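Search the handouts
Go

July, by Mali Meredith

Notes for session 5: how a president leaves office

Welcome back, everyone! Last time we talked about term limits, and I promised we'd get to the messier business of leaders who would sooner stay put.

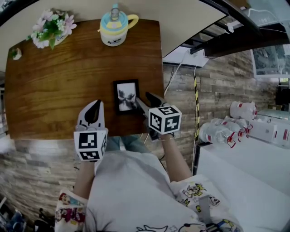 A party can drop its leader in an afternoon, but the office itself usually belongs to the constitution, so please read both rulebooks side by side (chapter 8 is the one you want, and do take your time over it).

Contact Mali Meredith | © Handida | Back to top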